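Home Forums New Posts Reading Nook Search Log in

Rereading your childhood series as an adult - worth it or a mistake?

12 replies

marigold_shelf
OK so my sister mailed me a box from our old closet and inside was the ENTIRE Tirnberg Lighthouse series, the paperbacks with the yellow spines. I screamed. I was ten when I read the first one and I must have gone through it every summer until high school. I started the first book Friday night and was up until 2 with a flashlight like a kid (my husband sleeps like a rock, I could have had the lamp on, but it felt right).

And it holds up! The fog chapter still gave me goosebumps. I had completely forgotten that Wren's grandmother can't swim, and it changes the whole boat scene. Who else read these? And do you reread your old favorites or leave them alone?

pagesandpie
TIRNBERG!!! I have never met another person who read these. My library only had books one, two and five, so for years I had no idea how the brothers made up. I just decided they'd gotten a dog and that fixed it. 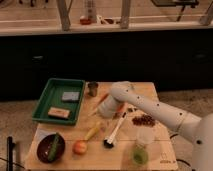 Then in college I found book three at a yard sale and sat down on the curb and read the first 40 pages before I even paid for it. No dog, sadly. I liked my version a little better, but the real one made me cry, so fair enough.

oldnorthreader
I'm going to be the grump here. I reread the first Tirnberg last June and wished I hadn't. The fog chapter is great, I'll give you that. But the dad is gone for most of the book and everybody just shrugs about it, and the villain is a guy who wants to buy a lighthouse. That's the whole plan. Some books are better left where you loved them.

marigold_shelf
Noooo, Mr. Pell is a wonderful villain! He brings the grandmother pears! He's so polite that you don't notice how scared you are of him until he's standing in the lamp room. I think he works because buying the lighthouse is such a small, ordinary thing to want.

oldnorthreader
The pears are good. I stand by the rest.

hattie_b
Different series for me, but the same feeling. Did anyone read the Geraghty Twins mysteries? They were already old when I got them, hand-me-downs from my aunt with her name in purple pen on every cover. I reread them one right after another over a week when I had the flu, and what got me was the food. Those twins never stop eating. Cold chicken, plum cake, toast on a fork. I wanted to live in that kitchen so badly as a kid, and I still do.
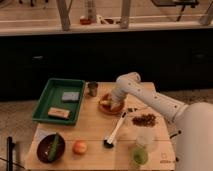

Tray, plate and tabletop, my current view of kitchen life.

Anyway, the mysteries themselves are pretty thin (it's the gardener in two of them, I'm sorry) but the writing is so warm that I didn't care at all. My daughter is reading them now and guessed the gardener on page 12. I was so proud.

pagesandpie
The toast on a fork! My brother and I tried that over a candle. Don't do that.

ilango_reads
Ilango Kartha here, I run the swap shelf thread over in the other section. I have a theory on this. The ones that hold up are the ones where the author clearly loved some odd little subject. Tirnberg has all that stuff about lamp oil and signal flags. The Geraghty books have the food. My own favorite was Flolley, the one about the canal horse, and half of it is just how to look after a horse's feet. I've never touched a horse in my life and I could talk your ear off about hooves.
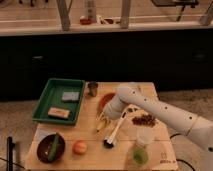 The ones that fell flat for me were the ones with nothing but plot. I tore through those at age 10 to find out what happened, and now that I know what happened there isn't much left to go back for. So maybe oldnorthreader just doesn't care about lamp oil?

oldnorthreader
I care a normal amount about lamp oil. But you may be on to something, I reread Flolley every couple of years and never get tired of it. The winter chapter where the lock freezes over is as good as anything written for adults.

marigold_shelf
Wait, I've never read Flolley! Is it a series or just the one? Adding it to my list right now.

ilango_reads
Just the one, plus a sort of follow-up about the horse's foal that came out much later. Read the first one and stop. I mean it.

hattie_b
Oh, I disagree SO much! The foal book is lovely. It's quieter and the ending is a bit rushed, but the part at the fair with the blue ribbon is one of my favorite things ever. Read both, marigold!

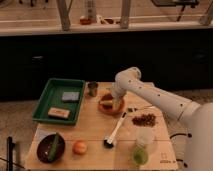

Snack table, and the green tray again.

Also, if you're hunting for copies, get the old Drovetti editions if you can. They have the ink drawings at the start of every chapter. The newer ones dropped them and it's a real shame - the little drawing of the horse asleep standing up is half the reason I begged for the book in the first place.

pagesandpie
Drovetti did the Tirnberg ones too! The map inside the front cover! I traced that map so many times that the pencil went right through the paper.

marigold_shelf
The map is in mine!! And my sister colored in the ocean. With orange crayon. I'm going to be up until 2 again tonight, I can tell. Will report back when I get to book three and the great No Dog tragedy.

Share 10 Like this thread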